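Docs Home | Getting Started | Datasets | Gripper Notes | Changelog | Contact

Rallow Desk Trials: README and data card

9 min read

Rallow is our running comparison of grippers, wrist cameras and controllers on plain desk work. We wanted to know which combinations can pick up the stuff that lives on a real desk, and we wanted numbers we could argue over instead of a folder of favorite clips. This release has 2379 episodes and it's by far the most fun we've had with a dataset. The headphones part alone kept us busy for most of August!

## What was compared

- Zundeva parallel gripper, stock fingers
- Zundeva parallel gripper, narrow fingers
- Tejada gripper, the soft-pad version
- Rutidora controller in position mode and in compliant mode

Not every pairing got the same number of tries. The Tejada went back for a new drive screw halfway through, so its share is smaller, and please weight for that if you train across all of it. The `hardware` column tells you which hand and which mode each episode used.

## The desk 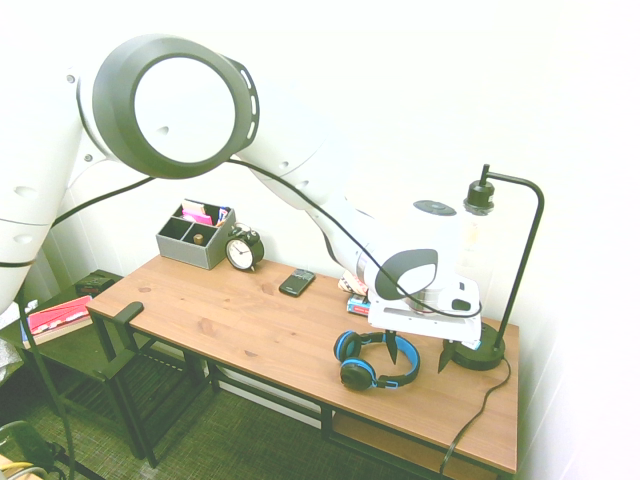

Objects get shuffled between blocks of episodes. Cables are left where they fall, the chair moves, and the lighting is whatever the room lights give. We tried a cleaner version early on (bare desk, one object at a time) and every gripper looked great on it, so it told us nothing. With neighbors close by, finger width starts to matter a lot, and the narrow Zundeva fingers pulled ahead on anything wedged next to something else.

The target for each episode is in `target_name`. If the arm bumped a different object hard enough to shift it, `disturbed` is true. We were strict with that one.

## Cameras

Each episode has a fixed view and a wrist view, both at 30 frames per second. The fixed camera was moved between blocks, so don't assume a single pose. Look up `calib_id` and load the matching file from the calibration folder.

The wrist view is the one we'd fight to keep. From across the room you can't tell whether a finger is going to slide past a headband or land on it. Up close you often can. It does lose the target when the hand gets very near, and pale wood can wash out, so auto exposure was switched off in the later blocks.

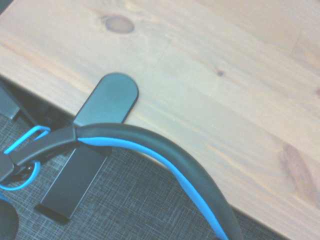 Wrist view: headset band with blue stripe, over the desk edge.

## Headphones

Our favorite target, and the hardest. A padded band gives under the fingers, the cups swing, and the whole thing turns as soon as you lift from anywhere off center. There are 291 headphone episodes. Compliant mode on the Rutidora was a huge help with these: position mode tended to squeeze, twist and drop, while compliant mode let the band settle between the fingers before the lift. The Tejada pads held on beautifully once they had a grip, but they're wide and needed more clearance than they usually got.

Headphones can start lying down or upright, and the `start_pose` column says which. Upright starts are easier if you come straight down on the top of the band. Success means lifted clear of the desk and held for 3 seconds. A lift that drops early is marked `partial`, and those are worth a look, especially if you're working on slip detection.

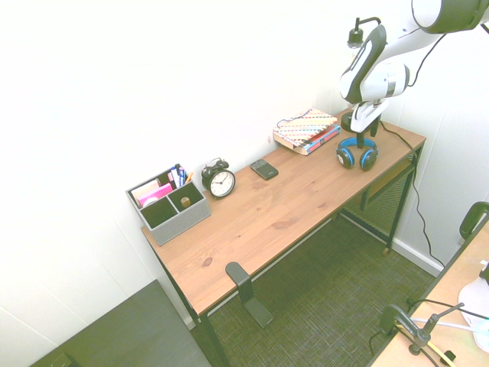 ## Known problems

- The force readings for the narrow fingers drift upward over a long block. Subtract the resting value at the start of each episode.
- A handful of wrist clips begin late. They're flagged `late_start`.
- Color varies between the fixed and wrist views. We left it alone.
- No glass, liquids or food anywhere among the pick targets.

## Loading

Unpack everything into one folder and point the loader at `index.csv`. Splits are by block, never by episode, so near-identical starts don't leak from train into test. If you make your own split, please do the same.

Comments (3)

Is the controller log on the same clock as the video? I'm seeing a small offset in the compliant mode episodes.

Reply: Same clock, but the compliant logs are written a little behind. Use `t_sensor` and skip `t_write`. Adding that to the loader notes, thanks!

Would love to see the narrow fingers with soft pads glued on. Any plans?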